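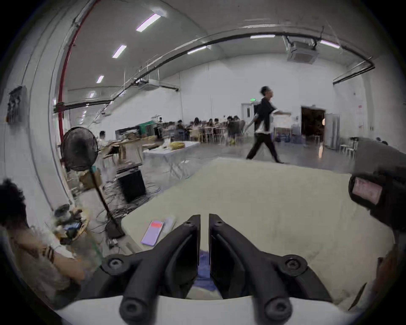
Figure 3: Activity room during a session, with fan, speaker and tables.

3.2 Setting up the floor area and tables

This section applies to the ground-floor activity room at the Grasby Centre. It should be read together with Section 2 (Access and keys) and completed before participants are admitted. Hirers of the Irkilar Room should refer to the separate sheet kept at reception, as the power outlets and storage in that room are arranged differently.

Positioning the fan

1. Choose a position against or near a wall, clear of the main path between the door and the tables.
2. Stand the base flat on the floor. The base must not rest on a cable, a mat or the edge of a carton.
3. Tighten the collar on the pole before adjusting the head.
4. Tilt the head so that air passes above seated participants. Loose paper and light fabric will lift if the fan is aimed directly at a tabletop.
5. Connect the fan to a wall outlet. Do not use the power board supplied for audio equipment.

Caution: Switch the fan off at the wall before moving it. Carry it by the pole and base together, never by the grille.

Speaker and cables

1. Place the speaker on the floor or on the low shelf. It must not be placed on a folding table.
2. A small playback device may be set on top of the speaker, provided that it lies flat and does not cover a vent.
3. Run each cable along the wall wherever the distance allows.
4. Gather excess length into a loose coil behind the speaker and secure it with a fabric tie. Tightly wound cables wear at the connector.
5. Where a cable must cross the grey floor in front of the speaker, cover it with the rubber strip from the Chiriac cabinet.

Note: Cables that spread into a walking area are the most frequently recorded fault at inspection. Please check them again after any break, particularly if chairs or stools have been moved.

Tables

1. Wooden tables are intended for timber pieces, boxes and other heavy materials. Keep the heavier items towards the centre.
2. White folding tables are intended for light materials such as fabric. Confirm that the leg locks have engaged at both ends before placing anything on the surface.
3. Cream-topped tables are shared work surfaces. Phones and drink bottles may be kept there, with lids closed and bottles away from the edge.
4. Low stools may be used for seating or for holding small items, but not both at once. Round objects should be placed in a tray.

Do not drag a loaded table. Clear it first, and use two people for the lift – the wooden tables in particular are heavier than they look.

Cartons and storage

Cardboard boxes may remain in the room during a session if they are placed against a wall and do not block an outlet, a door or the airflow from the fan. Flatten empty cartons and leave them in the Nelora bay beside the rear exit before 9 pm. Cartons left in the room overnight will be recycled.

Reporting a fault

Label the faulty item, move it out of use where it is safe to do so, and call extension 978. Damaged plugs and frayed cables must be reported at the time they are found. Allow roughly 3 working days for a replacement.

Continue to Section 3.3, Closing the room.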